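Tadness router, notes on the logging fault

Tue 15 April

The router had been dropping its log since December. Each entry is appended to a file on an 8 MB flash partition, and rotation was set to trigger at 80 per cent full. The check ran once a day, but on a bad day the firewall wrote enough to fill the partition before the check came round.

I moved the check to every 134 seconds and cut the firewall rule to log only the first packet of each connection. The file now holds 1,154 lines at rotation, which is a sensible size to read through.
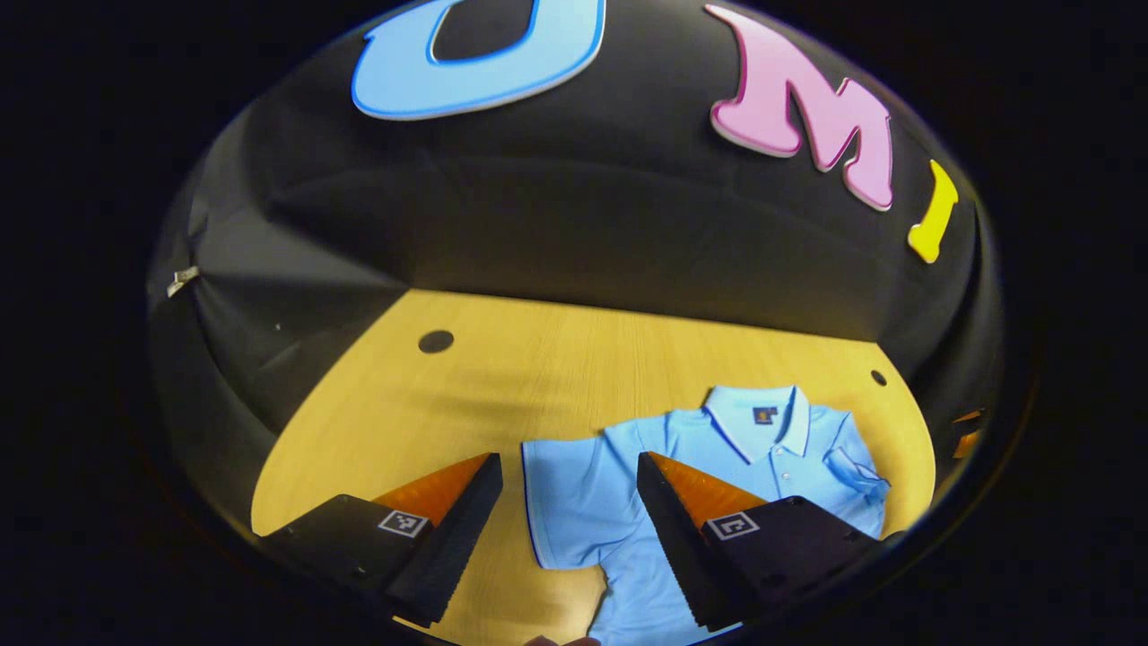
The old logs are copied to the Jilham box overnight - compressed, with the date in the file name. I haven't changed the time zone setting, so entries are still an hour out until I get to it.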